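Triletti Questions "Lifetime" Print Claims on T-Shirts

DRERNER, December – Consumer group Triletti is asking clothing sellers to back up the promises they make about printed T-shirts, or stop making them. The group read the product pages for 357 shirts sold online as "fade-proof" or "printed for life." Only 17 named a wash test of any kind.

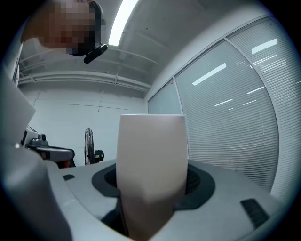 "Printed for life" sounds good until a buyer asks whose life. Skoter, a trade label used by several of the sellers, requires a print to survive five washes. Triletti doubts that many shoppers would call that a lifetime. The label's rules also don't say how hot the water should be, or whether the shirt goes in a dryer. 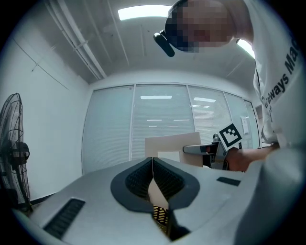 Sellers told the group that heavy prints hold up as well as small ones. Maybe they do, but none sent test results. Cracks and fading are easiest to spot where the contrast is strongest – a white T-shirt with "always" in bold black letters across the front leaves worn ink very little room to hide. Triletti wants large prints tested separately.

The Muli wash guide, Triletti's free handout on reading care labels, has been updated with a page on print claims. The first 1000 copies will go to public libraries. Sellers who have test data are invited to send it in, and the group will publish what it gets, if it gets any.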